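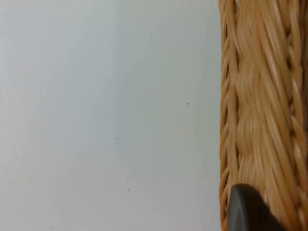 3.2 Equipment budget. The Trurnau cell was planned under a ceiling of $4,000 for everything except the arms, and the largest share went to end effectors. We priced wrist cameras first. At close range, with a fingertip beside the braided side of a wicker basket, small differences in focus and field of view matter more than resolution, so we paid for the better lens. Spare finger pads were ordered from Plarko in sets of 15.

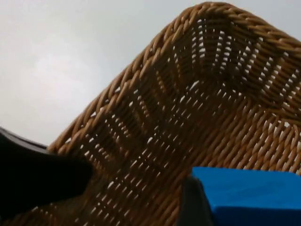
Figure 3. Wrist view, basket and blue block.

Pads were treated as consumables and charged to a separate line. Delivery took 9 weeks in the first order, and the Garba site now reorders each August. Task objects cost very little and were bought locally.

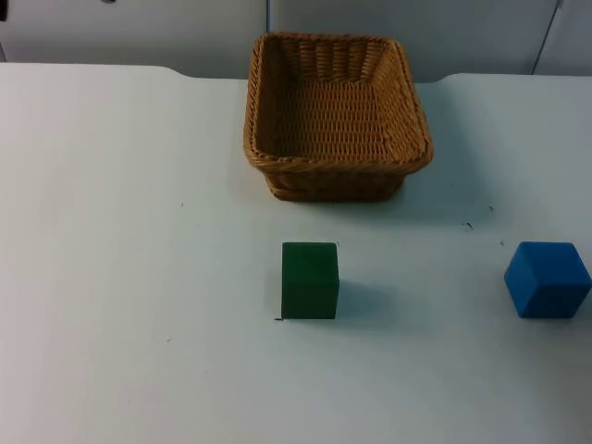
Vol. 9, No. 3

The fixed camera was budgeted last. Haruna's worksheet for the Stitetti cell lists it under shared items, and we kept that arrangement here.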